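미디어 클렉몬트 구간 안전운행 사업 중간보고
2023년 7월 23일

안녕하세요, 3월에 지원금 받고 나서 두 번째로 드리는 보고입니다. 양식은 따로 첨부했으니 여기서는 편하게 쓸게요!

우선 블랙박스 얘기부터 할게요. Midier 차고지 소속 화물차 27대에 전방·실내 겸용 블랙박스를 다 달았습니다. 마지막 2대는 브래킷 규격이 안 맞아서 부품을 다시 주문하느라 좀 늦어졌고요(추가 비용은 예비비에서 처리했어요). 지금까지 저장된 급제동 기록이 367건인데, 그중 상당수가 Clekmont 나들목 진입로에 몰려 있더라고요. 내리막 끝에서 차로가 갑자기 줄어드는 그 자리요. 그래서 배차팀이랑 얘기해서 야간에는 Adham 쪽 우회로를 쓰도록 노선표를 고쳤습니다. 거리는 조금 늘어나는데 기사님들 반응은 생각보다 괜찮아요.

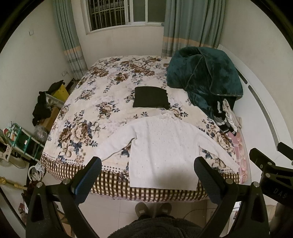 우회로는 좋은데 휴게 시간 계산을 예전 노선 기준으로 하면 곤란하다, 도착 시각만 그대로 두면 결국 쉬는 시간에서 깎이게 된다는 의견이 기사 간담회에서 나왔습니다. 맞는 말씀이라 바로 반영했어요. 8월 노선표부터는 우회로 도착 시각을 따로 잡습니다.

보험 쪽도 말씀드릴게요. Trương 손해사정 사무소와 사고 기록 보관 절차를 새로 짰습니다. 예전에는 사고가 나면 운행일지, 정비 기록, 영상이 다 따로 놀아서 나중에 찾느라 진이 빠졌거든요. 이제는 사고 접수 후 14일 안에 한 폴더로 묶어서 보관합니다. 소송까지 가는 경우를 생각하면 진작 했어야 하는 일이었죠... 다만 정비 기록은 아직 종이가 많아서 스캔이 밀려 있어요. 이건 솔직히 제 예상보다 오래 걸립니다.
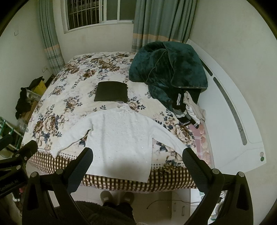 침대 위에 펼쳐 둔 흰색 니트 스웨터

기사 교육은 상반기 과정을 마쳤고, 하반기에는 사고 직후 현장 대응(사진 찍는 순서, 상대방과 나눌 말과 하지 말아야 할 말)을 넣으려고 합니다. 교재 초안은 거의 다 됐는데 법률 검토비가 원래 예산에 없어요. 교육장 임차료에서 남은 금액을 돌려 써도 되는지 확인 부탁드립니다. 답 주시는 대로 검토를 맡기고, 다음 보고 때 최종본을 같이 보내 드릴게요.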